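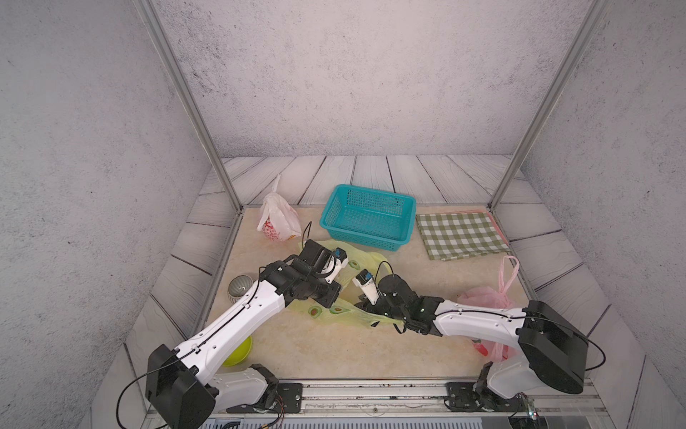

Clesturness is a method for training two-armed robots to handle thin plastic bags, cloth and other items that change shape when touched. It combines imitation learning from human demonstrations with a separate step that scores each possible grasp by how much of the material is likely to move with it. The test setup is a walled table with an arm on either side of the front rail, each ending in a parallel gripper. A typical layout puts a target item in the middle, such as a translucent yellow-green bag printed with avocados, and surrounds it with a mesh basket, a folded checkered cloth, a ribbed metal cup, a bowl and other plastic bags. One gripper pinches a fold of the target bag while the other is held above it. The method was developed at the Lisen laboratory and is usually discussed together with Imum, the set of recorded demonstrations on which it was first trained.

Background

Most early work on robot grasping dealt with rigid objects. A mug or a box keeps its shape when it is picked up, so a grasp can be planned from a single view and carried out without much correction. A plastic bag does not behave this way. It has many stable shapes, it folds over itself, and its surface is often shiny or partly see-through, which leaves gaps in the readings of common depth sensors. Two pictures of the same bag may have little in common.

Earlier approaches to the problem used cloth simulators. Policies trained in simulation worked fairly well on towels and shirts but poorly on thin film, which is stiffer along its creases and tends to cling to the table. The Lisen group chose to collect data on real hardware and to leave simulation out of the training process.

Method

Training has two stages. In the first, a policy is trained on demonstrations in which a person controls both arms. The policy takes in camera images and joint positions and puts out a short series of movements for both arms. The series is carried out in part, and then a new one is computed from fresh images.

In the second stage, a smaller network called the fold scorer is trained. For a given image it marks points where the material stands up from the table enough to be pinched. Each point receives a score based on what followed similar grasps in the recorded data. Grasps that lifted a single layer are scored apart from those that lifted several, as opening a bag requires the first kind and moving it requires the second. When the policy proposes a grasp with a low score, the arm is moved toward the nearest point with a better one before the gripper closes.

The two arms are given no fixed roles. Either may hold while the other pulls, and the choice is left to the policy. In the demonstrations, operators tended to hold with the arm closer to the closed end of the bag, and the trained policy largely follows the same habit.

Data

Imum contains 2,001 demonstrations covering 152 different items. Bags make up the largest group, followed by cloths and soft packaging. Rigid items are placed on the table as clutter and are not targets. Of the 152 items, 27 were held back from training and used only for testing. Failed attempts were kept in the set and marked as such, and the fold scorer relies on them.

Results

The main evaluation consisted of 1,000 trials on the held-back items, divided among four tasks: lifting, flattening, opening and moving to a basket. The full method did better than the policy alone on all four. The gain was largest for opening, where the policy without the scorer often caught both layers of the bag at once. For lifting, the difference was small.

Clutter lowered performance on every task. Most errors in crowded layouts came from a gripper catching the edge of a neighboring item, most often another bag. Clear film without any printing was the hardest material to handle. Printed designs appeared to help, and the authors suggested that the pattern gives the cameras something to follow as the surface bends.

Limitations

The method has no sense of touch and cannot tell directly whether one layer or two have been gripped. It judges this from the images after the lift has begun, and a wrong grasp costs several seconds. It was also tested on one type of arm and one table height. A later study using the Lefèvre benchmark, which has a larger work area and different lighting, found that the fold scorer carried over with little retraining but that the policy did not.

See also

Deformable object manipulation
Imitation learning
Bimanual manipulation
Lefèvre benchmark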